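4. Setting the weighing base and the tare

Read section 3 first if the feet are not yet mounted. The Wistell kitchen scale measures correctly only when it stands level, and most of the service requests we receive come from a scale that was put on a soft or leaning surface.

4.1 Choosing the place

1. Choose a table or a counter which does not move when you press on it with the hand. A thick cloth under the scale is permitted for display of results, but not for calibration.

2. Keep a distance from the stove, the refrigerator and any open window. Moving air from a fan is enough to make the last digit jump.

3. Put the scale down and turn each foot until the bubble is in the ring. Turn only one foot at a time.

Note: If the bubble goes out of the ring again after some minutes, the lock nut is not tight. Hold the foot with two fingers and tighten the nut by hand. Do not use pliers.

4.2 First start

4. Insert the batteries as shown on the inside of the cover. Old and new batteries must not be mixed.

5. Press ON and wait. The display shows all segments, then the software number, then 0 g. During this time nothing may lie on the pan.

6. Hold UNIT for three seconds to change between grams and ounces. The scale remembers the last unit, also after a battery change.

Caution: The maximum load is 2,000 g, and the weight of the bowl is included in it. If the display shows "H", take the load away immediately. A longer overload can bend the sensor, and this damage is not covered by the warranty.

4.3 Weighing with tare

7. Place the empty bowl on the pan and press TARE. The display goes back to 0 g.

8. Add the food slowly. When the small circle at the left of the display is lit, the value is stable and can be read.

9. For a second ingredient in the same bowl, press TARE again and continue. When you take the bowl away, the display shows a negative number. It is not an error.

Whole fruits are best weighed in one go and then divided. For mixed fruits, spread them first on the table, sort them by kind, and press TARE between the kinds if you need separate values.
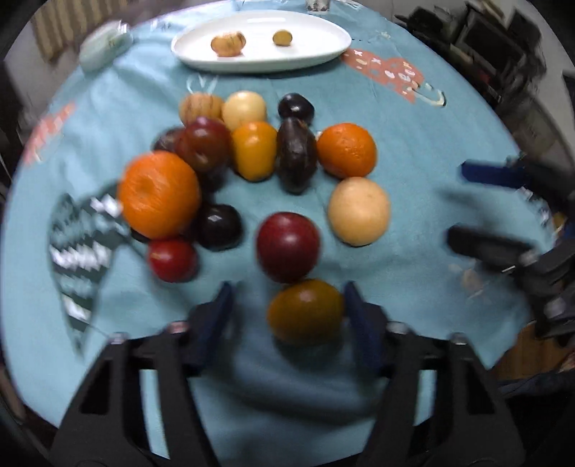 4.4 Saving a value

10. With a stable value on the display, press MEM shortly. The letter M appears. The memory has 19 places and the oldest value is overwritten when all are full.

11. To read the saved values, hold MEM until the number of the place blinks, then go forward with UNIT.

12. To delete one value, press TARE while its number is blinking. To delete everything, remove the batteries for one minute.

Note: Owners of the older Gerkden model have no MEM key. For them, steps 10 to 12 do not apply.

4.5 If the value seems wrong

Weigh the same object three times, each time on the middle of the pan. If the results differ by more than 2 g, repeat steps 1 to 3 and then calibrate as in section 5. Error code 563 means low voltage. Error code 927 means that the scale was moved during the start; switch it off and begin again from step 5.

English text revised in February by Bernadette Cullinane.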